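3 min read
Last updated: May

The Kusard warehouse in Hirnberg opens to visitors once a year, and I went in the afternoon. Dindo Samonte took our group past the racks, where 4000 bins are stored, and then to the picking hall. The gray bins are large and get used hard. Many go back into service with scratched walls and scuffed floors. Only cracked ones are pulled. Coffee was served by the loading dock, and the bus back to town left from the main gate.

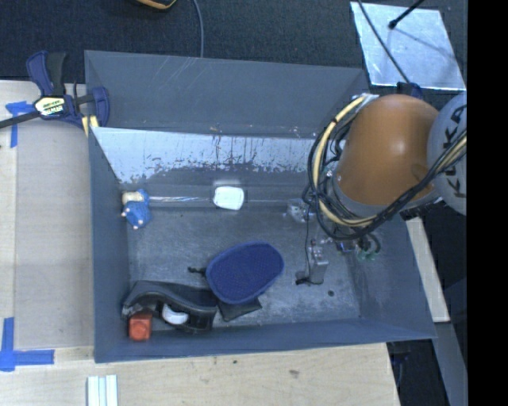
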